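Two nights at the Nestside in Clunus

September 18, 2019

I booked the Nestside in June through Jallivano, which had it at 67 a night. The hotel's own site wanted 65 but added a cleaning fee on the payment page, so compare the totals and ignore the nightly rate.
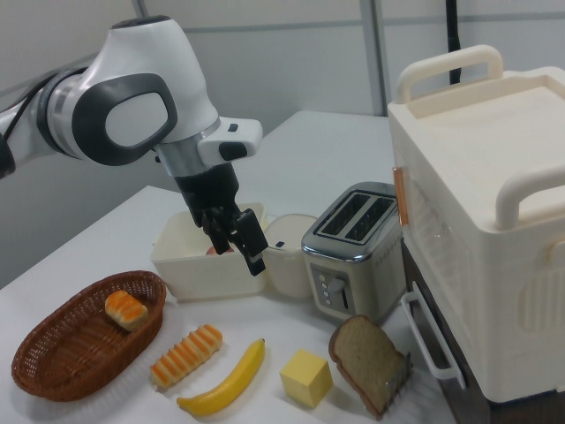
Reading time: 2 min

Check-in is by door code. Mine was sent at noon and worked on the second try - the keypad wants the pound key after the last digit, and the email leaves that out. I had room 245, at the end of the hall and away from the elevator. The ice machine is on the floor below and I never heard it.

The bed was a firm queen. The air conditioner is a wall unit with a real thermostat, so it cycles on and off all night. Light sleepers should set it to fan only. Outlets are on one side of the bed.
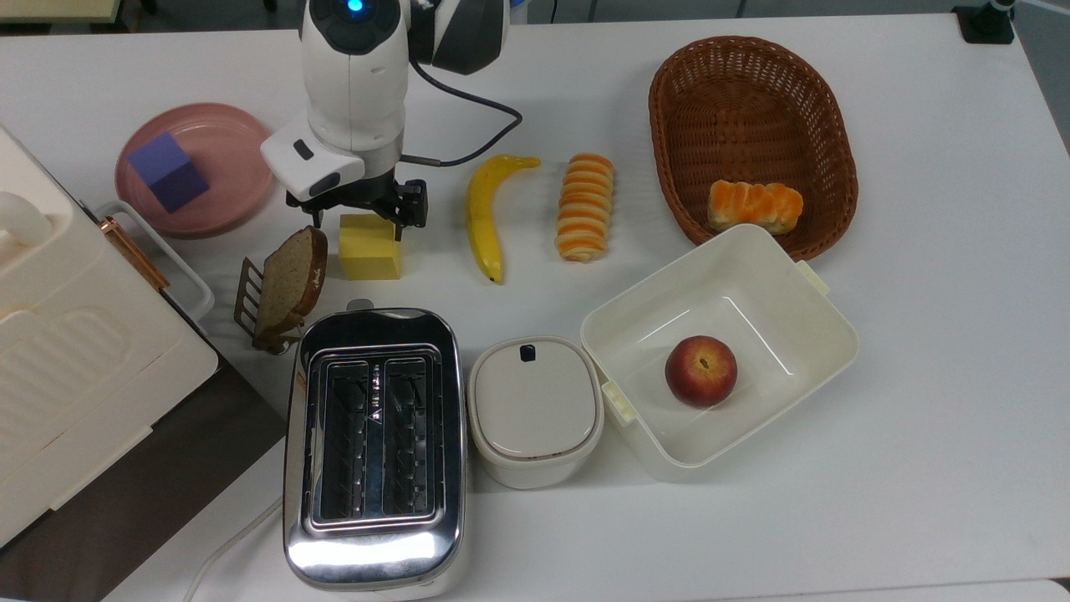 Wi-Fi was fine for email and poor for video calls after dinner. The signal was better near the door than at the desk.

Parking is free but the lot slopes toward the drain, and the spaces along the fence are short. A pickup will stick out. The Thampi bus stops across the road and runs until ten.

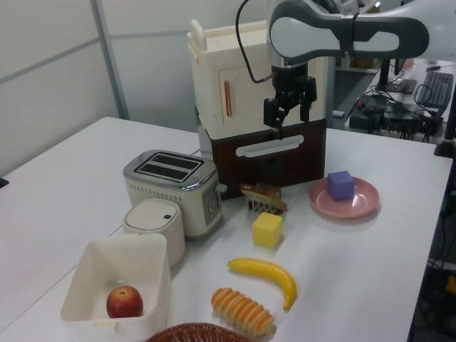

Breakfast ends at nine on the dot. Coffee, cereal, boiled eggs, and bread for toast. The coffee was weak on both mornings.

Checkout is at eleven. The deposit hold took six days to drop off my card - the desk had told me three. I would book the same room again at that price, with a pair of earplugs for the air conditioner.

Filed under: Hotels, Clunus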